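News from the Picking Group at Dundora 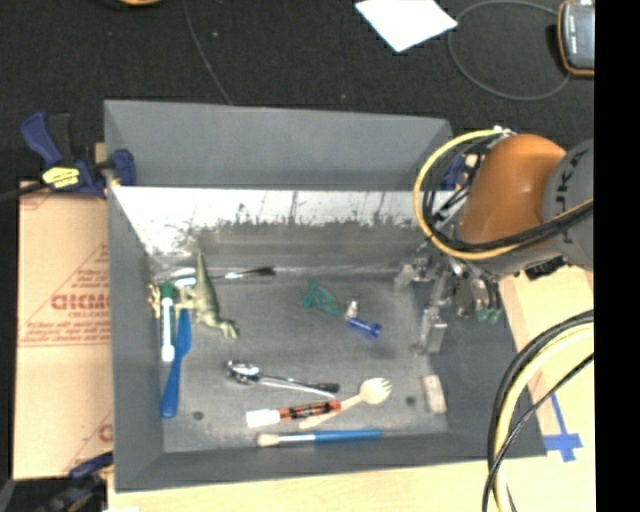 The picking group of the Dundora robotics club meets now every Thursday evening, and this spring we have more to tell than usual. Since our last newsletter item we changed the task, we changed the software, and we also lost two weeks to a problem which had nothing to do with robots.

First the task. Until winter we worked only with wooden cubes, all of one size. The students became quite good with them, but it was also getting boring, and the cubes taught us little about the Konent student challenge, where the objects are mixed. So we decided to fill the bin with ordinary things: a paintbrush, markers, a spoon, a wooden fork, a toy dinosaur. Everybody was asked to bring something from home that they would not miss. The rule is that it must fit in the bin and must not break into sharp pieces.

The spoons are the worst. The shiny metal confuses the depth measurement, and the program, which we call Husar, sometimes believes that there is a hole where the spoon should be. Thin objects lying flat on the floor are also difficult, for the fingers must come down very close to it. The dinosaur was expected to be hard, but it has many places where one can hold it, and the students have started to use it as a warm-up.

In the last month we made 465 attempts and wrote down each one by hand in the club notebook. For every attempt we note the object, how it was lying and what went wrong. Almost half of the failures were with cutlery. The other common mistake is that the robot takes two things together when one lies across the other. We have not decided yet if this should count as a success. The challenge rules say no, but some of the younger members have a different opinion, and the discussion is still open on the club board.

Now about the two lost weeks. The key for the cabinet with the safety equipment was missing, and without it nobody is allowed to switch on the arm. A new key was made and it hangs now at the front desk. Please sign for it when you take it.

The work is divided between 4 teams. Two of them write the grasp planning, one takes care of the bin and the objects, and one keeps the records and prepares our report for Konent. The records team is small and would be glad for help. You do not need to know programming for this, only to write clearly and be patient.

In May we will visit the Flellik club and run the same objects on their robot. We would like to learn how much of our result depends on our own setup. The bus has still 5 free seats, and members of the other groups are also welcome. Please write your name on the list next to the door before the next meeting. Bring your own lunch, and one object for the bin if you have a good one.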